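How to Arrange Pillows on a Round Tub Chair

A tub chair has no flat back, so pillows that sit fine on a sofa tend to slide down the curve. The steps are the same for most round chairs, including the Hegazy and the smaller Wotum.

What you need
2 rectangular pillows in a light color
1 accent pillow (optional)
A soft clothes brush

1. Brush the seat and the inside of the back in one direction. Plush shows every handprint, so do this before the pillows go on.

2. Shake out both pillows and push the filling into the corners. If yours are flat, a 600 gram insert fills out a standard cover well.

3. Stand the first pillow against the backrest. Keep it upright and press the bottom edge down where the back meets the seat.

4. Lean the second pillow across the first at an angle. Let the two overlap - side by side they will push each other out along the curve.

Two pale pillows on a brown round chair:

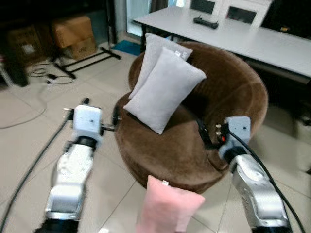
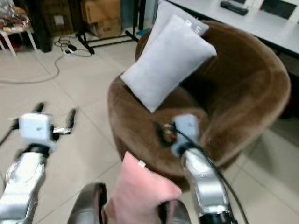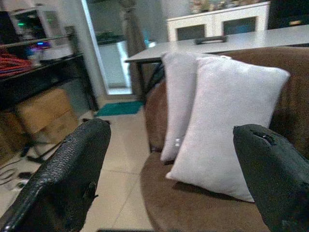
5. Turn the tags to the back or tuck them under.

6. Add the accent pillow last, low and in front. Keep it small, 14 inches at most, or there will be no room left to sit. On the Wotum, skip it.

7. Sit down once and get up again. If the front pillow drops flat, move its lower corner farther into the seat and try a steeper lean.

Wash the covers before the first use. Pillows in new covers slip more on velvet, and one wash usually takes care of it.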